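The wholesale wallpaper plant at Buvport runs two surface printing lines and one rotary screen line. Its production manager, who has run the site for 27 years, said most complaints from hangers concern shade variation between rolls, and that nearly all of them trace back to mixed batches.

"A batch is one mixing of ink. If you mix again, you have a new batch number, even with the same recipe," the manager said. Batch 311 of the Pira floral range, for example, was held back in October after its ground color read outside tolerance.

Dark grounds are the hardest to control. A teal or navy base needs a heavier ink film, and the film thickness changes with drying speed.
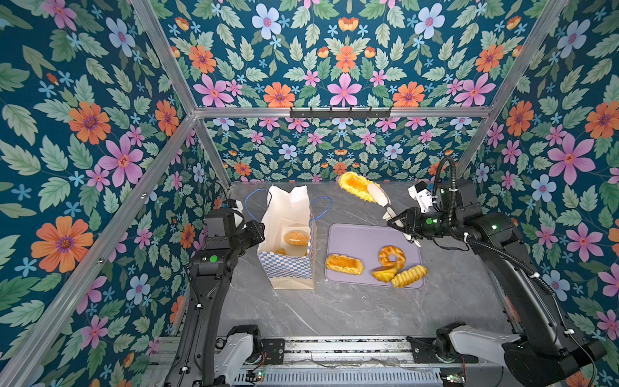

"On a pale ground you can be off a little and the eye forgives it. On a dark one, you see every seam," the manager said. The plant now checks color at the start, middle and end of each run. The longest run this year was 2171 rolls.

Pattern repeat is a separate matter. The Rokon line prints with 3 repeat lengths, and the longest wastes the most paper at the ceiling line. The manager advises hangers to order by drop count and to ignore wall area – "area tells you nothing about offcuts."

Paste is left to the installer. The plant supplies a data sheet with soak times for paper-backed rolls and none for nonwoven, where the paste goes on the wall.

Corners cause more callbacks than any other detail. "Walls are not plumb. You cut the strip, turn a small margin around the corner, and hang the next piece to a fresh plumb line," the manager said. 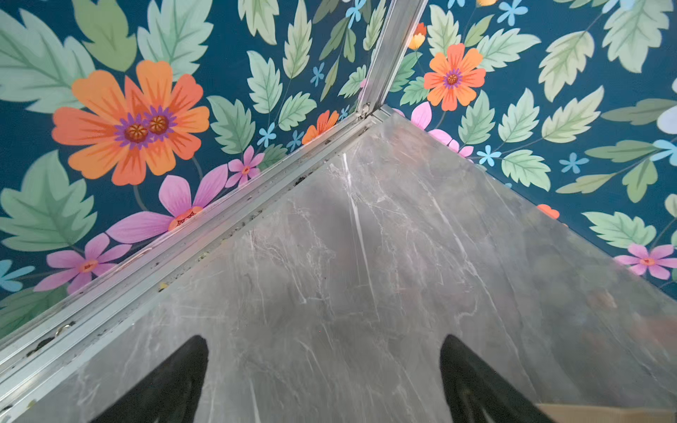

## Storage and returns

Rolls are stored flat at Buvport and shipped in sealed cartons. Naqvi, the plant's main distributor, accepts unopened rolls from a single batch only. Opened rolls are not credited, and the manager does not expect that to change.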